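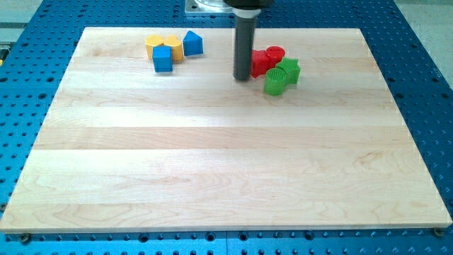 Will the Drullura seed library open on schedule?
The building side is on track for November. The catalog is behind and may not be finished by then, so we'd open with part of the collection on the shelves and add the rest over winter.

Progress report, Drullura Seed Library
Period ending May 2024
Prepared for the Stakent Fund

Short version first. Grant of $2,285 mostly spent, receipts attached. 195 varieties in hand, goal was 1,000 packets filled and we are past that. Germination testing slow. Details below.

Collection
Beans, squash, tomatoes, lettuce, a lot of kale (too much kale). Weak on onions and carrots, both hard to save seed from and most of what came in was old. Asked the growers out at Howlader for carrot, they can spare some after harvest. Corn we're leaving out for now, crosses too easily and we can't vouch for any of it.

Germination tests
47 varieties tested so far. Paper towel method, ten seeds each, bags on top of the fridge. Peppers were poor, parsnip a total loss. Anything under half sprouting gets pulled and goes to the school garden as "try your luck" seed. Still have all of the flowers to do. Lost one batch in March when the heat went off over a weekend, had to start those over.

Storage
Second-hand fridge from the Clitent grocery, works fine but loud. Jars with tight lids, drying packs in each. The packs need to be baked out again, ran out of time. Humidity in the back room was higher than we wanted all of April. Bought a small dehumidifier out of the supplies line, hope thats OK, it was under the amount we can move without asking.

Catalog
This is the part thats late. Cards are done for vegetables, not for herbs or flowers. Half the donated seed came in with no name or just "Grandma's pole bean" and somebody has to call the donor and ask. Online list not started. Would rather get the paper cards right first.

Classes
Two held, seed saving basics and tomatoes. Both full. People wanted handouts in Spanish, translation is in progress. Third class on squash and hand pollination moved to July, no flowers before then anyway.

Money
Left over: enough for envelopes and one more order of labels. Printing cost more than the budget said, the fridge cost less, so it evens out. No new request this period. We may ask to carry the balance past the end date if the flower testing drags on, please let us know what form that takes.

Next
Finish herbs, test flowers, fix humidity, get the borrowing rules down to one page. Next report in November.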